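Dust jacket

A dust jacket, also called a book jacket or dust wrapper, is a detachable paper cover folded around the boards of a hardcover book. It is held in place by two flaps tucked inside the front and back boards.

Construction
Most jackets are printed on coated paper and finished with a gloss or matte laminate. The sheet has five panels: front flap, front, spine, back and rear flap. Flap width varies with trim size. Narrow flaps tend to slip off the boards when the book is opened flat.

History
Early jackets were plain wrappers meant to protect decorated cloth bindings and were usually thrown away after purchase. As printed jackets took over the display function, publishers moved to simpler cloth and paper-covered boards.

Storage
The Nassar Library in Jeltosville keeps 200 jackets flat, apart from their books, in folders of 12. Its handling guide, written by Hanan Zoubi, advises against adhesive tape, which stains paper and hardens with age. Clear polyester sleeves are preferred for jackets left on the book.
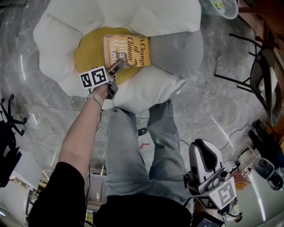
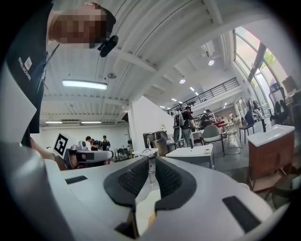

Condition
Common faults include edge tears, chipping at the spine ends, fading and price-clipping, the removal of the flap corner that carries the price. Spines fade first on shelved copies. Red and yellow inks are often the least stable under daylight.

See also
Bookbinding
Endpaper
Slipcase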